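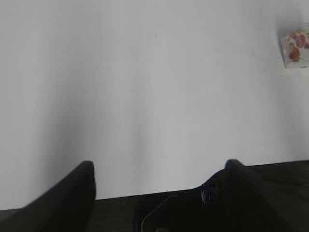
How long should a coat of paint on a tabletop dry before you put things on it?
Give it a full week if you can, and longer in a cold room. Most water-based paints feel dry within hours, but the paint under the surface is still soft at that point, and a heavy lamp or a stack of plates can leave a ring that won't come out.

Norbert Sýkora gets asked this more than anything else. He has been refinishing furniture in Brisstead for 33 years, most of them in the same two-room shop behind the old feed store on the river road. He paints dressers, chairs, cabinet doors and a great many tables. Tables are the jobs that come back.

"People paint it on a Saturday and eat on it that night," he says. "Then they call me."

A chair gets sat on and a dresser mostly gets looked at, but a tabletop takes hot cups, keys, elbows, homework and wet sponges. Sýkora tells customers to spend more time on the top than on the rest of the table put together.

He starts with cleaning. Kitchen tables carry years of grease and furniture polish, and paint will not hold to either one. He washes the top twice with a degreaser, wipes it with clean water and leaves it overnight. Then he sands with medium paper, just enough to dull the old finish. Going down to bare wood is seldom worth the trouble unless the old coat is peeling.

Primer comes next, and he will not skip it. On oak and pine he uses a stain-blocking kind, as both woods can bleed yellow or brown through a pale color months after the job is done. White is the worst for this. It is also what half his customers want.

The color itself goes on in thin coats. Sýkora uses a foam roller and works the length of the table, keeping a wet edge. Three thin coats will beat one thick one. Between coats he sands lightly with fine paper and wipes the dust away with a damp cloth. Dust is a constant problem in a small shop. He wets the floor before the last coat and stays out of the room until it has set.

A clear topcoat is the last step, and opinions differ. Some painters trust a good enamel to stand up by itself. Sýkora puts two coats of water-based clear over any table that will be used for meals. Oil-based clear is tougher, he says, but it turns a white table the color of weak tea.

Then comes the waiting. His shop holds finished tables for 7 days before they go out the door, and in February he adds a few more. Customers get a sheet telling them to use placemats for the first month, to lift things instead of sliding them, and to keep tablecloths off. Cloth traps damp against new paint.

His shop charges by the size of the top. Doing it at home costs far less, though the first try may take a couple of weekends and the use of a garage.

For small chips later on, he suggests saving some of the paint in a glass jar, filled close to the lid and labeled with the color name. A fine artist's brush does the rest.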